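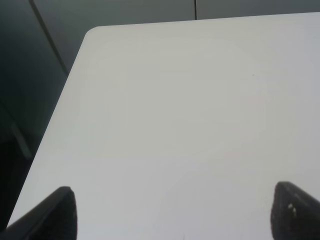
Skistville library's new white tables: a lot of money for a plain top

Supplier promises a surface that stays clean for years. We asked how anyone would know.

Local news – Town and Services

Also today: Mill Road closure extended into November. Skating registration open. Letters: the bus shelter, again.

The town has swapped the old oak work tables in the library's project room for white ones with rounded corners, and it would like residents to be pleased. Some are. Others want to know what was wrong with the oak.
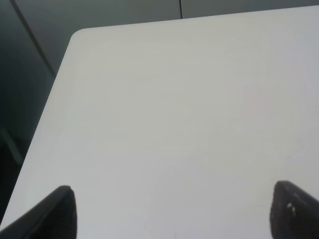
SKISTVILLE, 26 October 2019 – The Skistville Public Library has taken delivery of 10 new work tables for its upstairs project room, at a price of $1000 each, and is describing them as an investment in "a calmer, brighter place to make things."

They are white. The tops are flat and smooth with a matte finish, and the corners are rounded. Beyond that there is not a great deal to report about the look of them, and a reader who has been inside a dentist's office or a school built this century will have a fair idea already.

The tables are sold as the Sarkutia, a model from the furniture supplier Lappalainen, and the top comes in a finish the company calls Iltau. According to the sales sheet handed out at the library's front desk, Iltau "resists the marks of daily life" and "returns to white with a single wipe." The sheet does not say which marks, or what the wipe should have on it. A line in smaller type near the bottom recommends against solvent markers, hot glue, craft knives without a mat, and "prolonged contact with coloured inks."

That list will be familiar to anybody who uses the project room. It is most of what goes on in there.

Go in at the right angle to the light and the tops show a few tiny marks, the sort of speck or short dark line you would never notice on oak. They may come off with a cloth. They may have been there when the tables left the warehouse. On a white surface you see them either way, and people who have bought a white stove or a white car know how that story goes.

Knut Kuhlmann, the library's facilities manager, chose the Sarkutia and isn't bothered by specks.

"It's a work table. People are going to work on it," he said. "I'd sooner see a mark and clean it than have it hiding in the grain for 20 years. You should have smelled the old ones in July."

Asked whether he had seen the Iltau finish tested anywhere before signing the order, he said he had been shown a sample square at the Lappalainen showroom and had written on it with a ballpoint pen. It came off. He did not try a marker.

"They had it in a frame on the wall," he said. "I didn't want to push my luck."

The company offers a four-year guarantee on the top, which sounds generous until you read it. It covers peeling, warping and "loss of evenness in colour not attributable to use." A public table in a public room is going to have a hard time proving that anything was not attributable to use. Lappalainen was sent a list of questions for this story, among them what a library would have to show in order to make a claim. The reply thanked us for our interest in the Sarkutia and attached the same sales sheet.

The rounded corners are the part of the purchase that is easiest to defend. The old tables had square ones at about the height of a preschooler's forehead, and the front desk kept a supply of ice packs for exactly that purpose. The staff we spoke to all raised the corners before they raised anything else. One of them lifted her sleeve to show where the oak used to get her whenever she was carrying the laminator across the room.

Fair enough. Whether it takes a thousand-dollar table to get a rounded corner is another matter. A handyman with a jigsaw and a sander could have taken the points off the old ones in an afternoon, and at least one offered. His note is still pinned up beside the photocopier, with his phone number on tear-off strips. None of the strips has been torn off.

Kuhlmann said refinishing the oak was priced at $500 a table and was turned down. The quote covered stripping, sanding and a new coat of varnish, and would have had to be done again down the road, he said, although he couldn't say when. The quote did not include the corners. It's not clear that anybody asked for them to be included.

So the town could have had its old tables back, sanded and varnished, for half the money. What it gets for the other half is a colour, more or less, and the guarantee.

The library makes a larger claim for the colour than you might expect. The notice on the project room door says the pale tops will "bounce light back into the room" and cut down on the use of the overhead fixtures, which in turn will save on hydro. No figure is given for the saving. When we visited, the light on the tops was soft and even and there was no glare to speak of, which is a point in favour of the matte finish. But a brighter table and a smaller hydro bill are different things, and the town has no meter on that room alone. If there is a saving it will be lost in the total for the building, along with the elevator and the kettle.

Then there is the question of what people do at these tables. The quilters want a big flat surface they can see fabric against, and they have it. White is good for that, unless the fabric is white. The Tuesday-night model builders have a different problem, as most of their hobby involves a knife, a thin glue and a very small pot of enamel paint, and all of those sit on the wrong side of the fine print. The library's answer is cutting mats, to be signed out at the desk. There weren't any mats at the desk when we asked. They are on order.

Jigsaw puzzlers were split. Pieces show up nicely on white, one regular told us, and you can find the one that got away. Her friend across the way thought the whole thing was cold and said she missed the initials carved in the old table nearest the window. She had never found out whose they were and had a theory about a former mayor which we won't print.

As for the oak, it has gone into storage at the works yard, under tarps, beside the parade float. The town has not said whether the tables will be sold, kept or put out for the taking. Several residents have already asked about buying one. A decent old oak table of that size will fetch real money, and it would be odd to spend what the town has spent and then leave the one thing it could sell to sit through an Ontario winter in a shed with a gap under the door. Kuhlmann said a decision would come "in due course" and that it was not his to make.

He was firmer on cleaning. The tops are to be wiped down each evening with warm water and dish soap and dried with a soft cloth, and nothing abrasive is to go near them. That means no scouring powder and none of the white foam sponges that most people would reach for first. Those take the matte off and leave a shiny patch, he said, and a shiny patch is there for good. He has written this on a card. The card is taped inside the supply cupboard, one shelf above a full package of white foam sponges.

Asked about that, he moved the sponges.

There is nothing wrong with the tables as tables. We leaned on one and it held. We wrote this paragraph in a notebook on top of another and the pen didn't skip. If the library had said it wanted new furniture because it was tired of the old furniture, we would have less to complain about. What sits badly is the promise that a white surface in a room full of glue and eight-year-olds will stay the way it looks in its first weeks, and the willingness to pay double on the strength of a framed sample and a ballpoint pen.

The library says it will look at how the tops are holding up once the winter programs are under way. It has not said who will do the looking or what they will compare them with. We suggested that somebody take a few pictures of the surfaces now and put them in a drawer. Kuhlmann thought that was a reasonable idea and wrote it on the back of his hand.

The project room is open during regular library hours. Bookings for November can be made in person or by phone. Residents bringing paint, inks or glue are asked to check with the desk about cutting mats before setting up, and to bring a sheet of cardboard in case the mats haven't come.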